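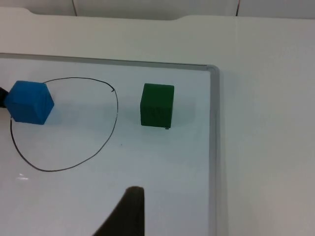 Sorting things by a line somebody drew a minute ago sounds too simple to need a research paper, and Rochelle Bellamy told the team as much when she first heard about the project. Her second remark, after an afternoon with the results, was that she would like to know why it had taken everyone so long.

KUUSK ROBOTICS LAB SHARES NEW METHOD FOR TEACHING ROBOTS "INSIDE" AND "OUTSIDE"

Taltthorpe, Feb 24, 2021 — The Kuusk lab is very happy to share the first results from Tumby, a way of teaching a robot arm to understand a boundary drawn by hand. A person takes a marker, draws a closed loop on a whiteboard, and asks for a block to go inside it or outside it. The loop can be lopsided. It can be long and thin, or fat at one end, and it certainly doesn't have to be a circle, which is a relief to those of us who have never managed to draw one.

Most tabletop robots are given their target as a spot, a set of numbers measured from the corner of the table. That works nicely until a person wants to change something in a hurry. Tumby learns from the view of a small camera at the wrist, together with a short spoken or typed request such as "put the green cube in the loop," and it works out where the edge of the drawn shape runs before the gripper starts to move.

The hard part, and the part we spent most of the winter on, was what to do when a block sits right on the line. A cube can hide a good stretch of the marker underneath it, and early versions of the method treated that stretch as a gap and decided there was no loop at all! The new version fills in the hidden piece from the curve on either side, and then asks how much of the block's base falls within the shape.

"We argued for weeks over whether a block on the line is in or out," said Misaki Ebihara. "In the end we let the person asking decide, and the robot learned to go along with it. I still think it's out."

In the study, the team ran 198 trials using 5 differently shaped loops and 2 cubes, one blue and one green. Glare from the whiteboard remains a nuisance, and very faint lines still cause trouble. Both are on the list for the next round of work, which begins in April, and Åsmund Sundqvist has already started on the faint lines.

The paper and the full set of trial recordings, including the ones that went wrong, are available on request from the lab. We'd be glad to hear from teachers and from small workshops too, and from anybody else who has a whiteboard and a sorting problem — please do write, even if the idea is only half formed.

Press contact: Laimutė Siliņa, Kuusk Robotics Lab, Taltthorpe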